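What changed on the packing side

I pack eggs at Amstead, and I have for 8 years. We do the small cartons that go to shops and hotel kitchens. Since September part of the four-egg line has been handed over to a pair of arms on a bench, and people keep asking me what it is like, so I am writing it down once.

There used to be 10 of us on a shift. There are still 10 on the sheet, but two have been moved to candling and one to dispatch.

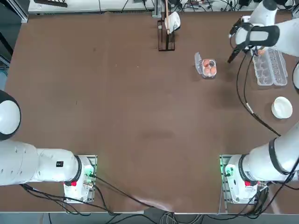 Solange Doucette trained me when I started, and now she trains whoever has to mind the bench. Her rule was always to look at the egg while it is in your hand. With the arms you look at it before it goes in the tray or after it is in the carton, and that took some getting used to. We put a second check at the end of the line for hairline cracks. That check is my job most mornings, and it pays the same as packing did.

The pace is different too. By hand you could slow down for a minute and catch up later. Now the stop and start come from the bench, and if you want to go to the restroom you tell the person next to you so the cartons don't pile up. Sharon Magesa raised this at the shift meeting and we got 2 extra short breaks out of it.

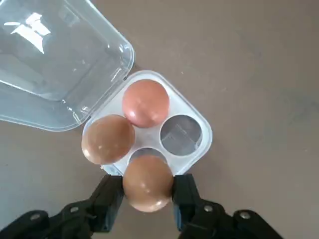 My wrists are better. I used to go home and run them under warm water, and I haven't done that in weeks. The fingers on the arm are plain black blocks that close on an egg from either side, and that is the same pinch I did with my thumb and finger all day. I don't miss it. I do miss talking across the table, which was easier when we all stood at it.

The older people on the line want to know if candling is next. Management says no plans before the spring. Sharon has asked for that in writing, and I signed her letter.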